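Kukivar Supply Room
Progress report to the Hrynyshyn Fund
Period covered: January to April
Prepared by Marama Dunstan

1. Summary

The grant paid for the reorganization of the supply room at Kukivar, which packs small household and hygiene goods for families moving into temporary housing. At the start of the year, goods arrived in mixed cartons and were packed straight from them. By the end of April most small items were being sorted into bins before they reached the shelves, and the shelves themselves had been relabeled. The second sorting table is in use. The stock list is behind schedule and is discussed in section 5.

2. What we said we would do

The application listed the following work for this period:

Clear the back half of the room and put up the new shelving
Set up two sorting tables
Move small goods from cartons to bins
Write a short sorting guide that new people can follow
Start a stock list that matches the shelf labels

The first four are done. The last is partly done.

3. The room

Clearing took longer than planned. A large part of the back wall was taken up by donated goods from earlier years, some of it damaged by damp. Đạt Triệu went through it over two weeks in January and separated what could be kept. The rest went to the recycling center or the dump. We had budgeted for one van trip and needed three. The extra cost was covered from the transport line, and nothing was moved from other lines to pay for it.

The shelving was bought from Trekeo and put up in February. One upright came bent and was replaced at no charge. The lower shelves hold heavy things such as detergent and bottled products. Paper goods are kept higher up, away from the floor, after the damp problem in the old corner.

Lighting over the second table is still poor in the late afternoon. We have asked the building owner for a second fixture and are waiting for an answer. Until then, sorting at that table stops at 4 p.m. in the darker months.

4. Sorting

Small goods are now sorted on the tabletop into colored bins before shelving. We chose bins of different colors so that instructions can refer to a color, which has helped people who are still learning English. Boxed items and flat packets are kept apart. In the old cartons the packets slid to the bottom and were crushed by the boxes, and a fair amount of stock was lost that way.

The bins stand side by side at the near edge of the table, within reach of whoever is sorting. When a bin is full it is carried to the shelf and an empty one takes its place.
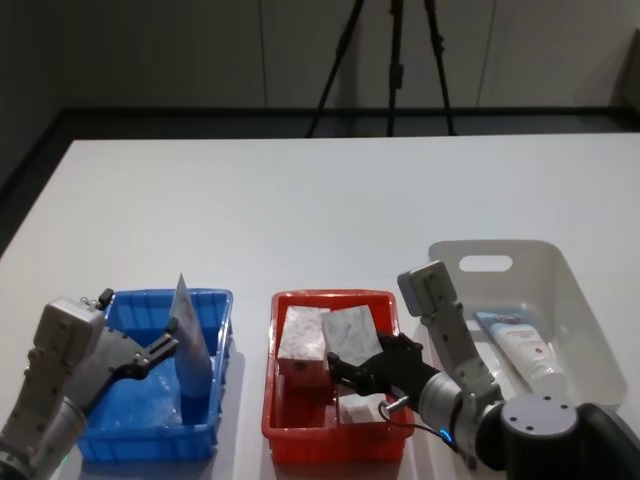

Boxed items in the red bin and a flat packet in the blue one, with the larger white bin alongside.

The sorting guide is a single page and is taped to the wall by each table. The first version tried to name every product and was too long to be useful. The present version gives four rules:

Boxes go with boxes, even when the brands are different.
Flat packets stand upright where there is room for them.
Anything open, torn or past its date goes to the side shelf to be checked.
Do not fill a bin above the rim.

The last rule was added in March after a stack tipped over on the way to the shelves.

Tissue boxes remain the most awkward boxed item. They take up a lot of space for their weight and get dented easily. We tried laying them flat in layers and also standing them on end. On end, more of them fit along the wall of a bin, but they fall over as the bin empties. We have not settled on one method and the guide leaves it open.

5. Stock list

The plan was to have every shelf label matched to a line in the stock list by April. The labels are finished. The list covers the paper goods and the hygiene shelves but not the cleaning products or the kitchen items.

There are two causes. The list was started in a spreadsheet that only one computer in the building could open properly, and it had to be set up again. We also found that the same item had been entered under different names, for example "facial tissue" and "tissues, boxed," and these entries had to be merged by hand. Đạt has written a list of agreed names, and all new entries use it. We expect to finish the remaining shelves in the next period.

6. Packing

We packed 400 household kits in the period. The target was also 400. January was slow while the room was being cleared, and the difference was made up in March and April.

Mistakes in the kits were checked by opening a sample of 100 before they left the building. The most common problem was a missing packet item. Boxed items were rarely missing. We think packets stick together or get overlooked at the bottom of a bin, and from May the packer will tip the last few onto the table and check them there.

Families have asked for more dish soap and fewer paper napkins. We have changed the kit contents to match and will use up the remaining napkins in the welcome bags.

7. Spending

Spending on shelving, bins and labels is complete and within budget. Transport is overspent for the reason given in section 3. The line for printing is almost untouched, as the guide came out at one page and is copied in the office. We would like permission to move $1000 from printing to transport for the rest of the year, to cover the new delivery route to the Iltel apartments. A revised budget is attached.

8. Next period

Finish the stock list for cleaning products and kitchen items
Get an answer on the light fixture
Decide how tissue boxes are to be stored and update the guide
Test a smaller kit for people living alone
Buy lids for the bins kept on the top shelves

Questions about the budget can be sent to Marama Dunstan. Questions about the room or the stock list should go to Đạt Triệu, who is in the building most mornings.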